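Home > Boards > Kitchen & Pantry > Root Vegetables & Storage

We use cookies to keep you signed in and to remember which threads you have read. Accept / Manage

Bedroom as a root cellar, does this work at all?

gevano_g
My brother-in-law swears by keeping his beets and turnips in the spare bedroom from July on. Heat off, blinds down, everything in a crate by the bed. Says they last 6 weeks. I say he eats them before they get a chance to go bad. Anyone tried it?

bakkefarmstand
A bedroom is 65 degrees on a good day. Beets want it just above freezing, and damp. I'd give them 5 days before they bend like rubber.

Istia
I did it two winters running in an old house and they were fine. Not great, fine. Depends on the room.

bakkefarmstand
"Fine" how? Did you cut them open or just look at them?

Istia
I ate them. Roasted, mostly. A little soft at the root end.

Gøran Myklebust
Soft at the root end means they were drying out, so she's proving your point for you. A north room in a drafty house in January is one thing. July is a different animal. I lost 40 pounds of turnips in a back room one year because I read on a board like this that it would be okay.

gevano_g
He also keeps citrus in the same crate. Claims it "freshens" things. I have my doubts about that too.

Berden4
Who comes up with this stuff? Keep fruit and roots apart. It's apples you really have to watch, but I wouldn't crowd oranges in there either. One goes moldy and you're wiping down the lot.

Istia
I never had mold. You people have bad luck or bad oranges.

gevano_g
Went over there this afternoon. Beet or turnip, I couldn't tell you, and a tangerine, on the good leaf-print bedspread with the tissues.
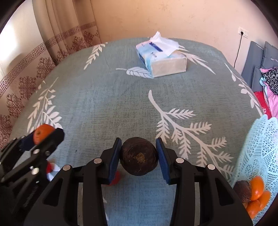 Should you wash beets before you store them?
Leave the dirt on and brush off only the loose clumps, then wash them right before you cook them.

Berden4
Agree on the dirt. I'd twist the tops off too and leave an inch of stem.

bakkefarmstand
Still waiting for somebody to show me one that's firm after 4 weeks in a bedroom.

Istia
Come over in February and I'll make you soup.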